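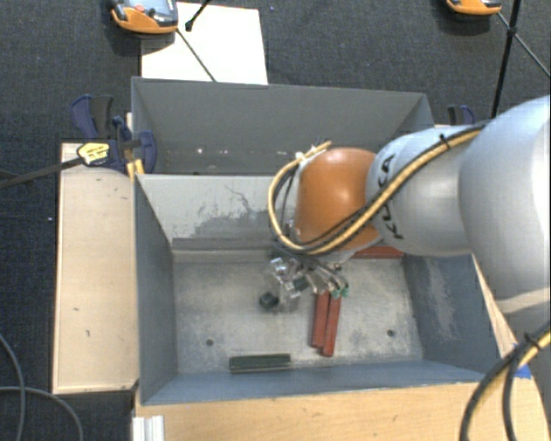

Photo: Delyth Gwynne / Hurgate Workshop Notes

Using Open Metal Bins for Short Bars and Offcuts

An open metal bin is a good home for short lengths of stock that are too big for a drawer and too small for a rack. It takes rough handling, you can see what's in it from across the room, and it can be scrubbed out. It also fills up with junk faster than anything else in the shop. These tips are for keeping one in working order.

Pick the right depth

Go shallow. If your hand has to disappear to the wrist before you touch the bottom, you will stop looking and cut a new piece every time. For bars up to the length of your hand, walls two or three inches high are plenty. Longer pieces should lie flat on the floor of the bin without leaning on a wall. If they lean, they slide, and a sliding bar lands on whatever you reached in for.

Leave part of the floor bare

The bin in the photo has red bars and a green one in it and a good deal of open floor, and that is about as full as I like mine. When pieces lie side by side with space next to them, you can get your fingers around one without stirring up the rest. Once bars start crossing over each other, take some out. A second shallow bin is better than a heap in the first.

Color by length or by material, never both

Paint or tape works fine for marking stock, but decide what the color means before you open the can. In my shop red is steel and green is aluminum, and length is written on the end with a marker. Ataberk Erdem keeps the shop next to mine and does it by length. Either works. Trouble starts when a visitor puts a piece back by your neighbor's system.

Write the key on a card and tape it to the outside of the bin, on the side that faces you. Inside, it gets scraped off. Masking tape gives up after a summer or so. I cover the card with clear packing tape and wrap the ends around the rim.

If you mark by paint, do the whole bar and let it cure fully. A dab on one end is always the end you cut off.

Check the holes

Many metal bins have small holes in the floor, either for bolting down or for draining. Look at them before the first use. Screws, washers and drill bits under the hole size will go straight through to the bench, or into whatever is under the bench. You have a few choices:

Rubber plugs from the plumbing aisle. Push them in from the top and trim the bottom flush with a utility knife.

A magnet strip under the floor next to the hole, if the bin is steel. It catches most small hardware on the way past.

Leave them open if you rinse parts in the bin. You want the water gone, and plugs trap a ring of dirt that starts rust.

If you do bolt the bin down, use washers wide enough to cover the hole completely and put a thin rubber washer under each one. It stops the rattle.

Cleaning the floor of the bin

A bare metal floor gets cloudy and scuffed, and most of that is harmless. Don't sand it to make it look new. Sanding takes off whatever coating is left.

Tip the loose dirt out first. Brush the corners with an old paintbrush. Then wipe with a rag and warm water with a little dish soap, wipe again with plain water, and dry it right away. Don't leave it to drip dry overnight. For oily spots, mineral spirits on a rag will do it - with the door open, and the rag hung flat outdoors afterward until it's completely dry.

White chalky marks are usually hard water. Equal parts white vinegar and water takes them off, but rinse well and don't let it sit. On a galvanized bin skip the vinegar, as it dulls the zinc.

Brown spots are rust. Rub them with fine steel wool and a drop of light oil, only where the rust is, then wipe the oil down to almost nothing. Too much oil and every bar you pick up will print on your work.

I do mine in August when the shop is slow, and again whenever the bottom feels gritty.

Liners

Dusden sells a ribbed rubber mat that cuts easily with scissors. I tried it in one bin and liked it for finished parts that mustn't get scratched. For raw stock I took it out. Chips work down between the ribs and you end up lifting the whole mat to get at them. A piece of old carpet is worse. Plain metal sweeps clean in a minute.

If noise bothers you, put the mat under the bin instead. One 60 cm square does two small bins.

Deal with sharp ends first

Run a file over both ends of every offcut before it goes in. Two strokes on each edge is enough. Do it while the piece is still in the vise. Painted bars need this too, and they need it before the paint.

Clear the odd ones

Small dark round things gather at the bottom of any bin: caps, knobs, grommets, feet off something. Pick them out as you see them and drop them in a jar. When the jar is full, tip it onto newspaper, keep what you can name and throw away the rest. Mine took 19 months to fill the first time.

Last year I emptied all the bins in one go and sorted everything on the floor. There were 278 pieces, and I had a use for fewer than half. Delyth took the long ones for garden stakes. The short steel went to the scrap yard on Akyol Road.

Where to put it

Waist height is best, on a table that doesn't rock. Keep cords and hoses off the rim, or they'll drag pieces to the edge when they move. If a cable has to pass nearby, tie it up so that it hangs clear, and snip the tail of the tie short.

Don't put a full bin on a high shelf. Steel is heavier than it looks, and a bin carried down a ladder in both hands leaves none for the ladder.

Next page: Hanging a pegboard on a block wall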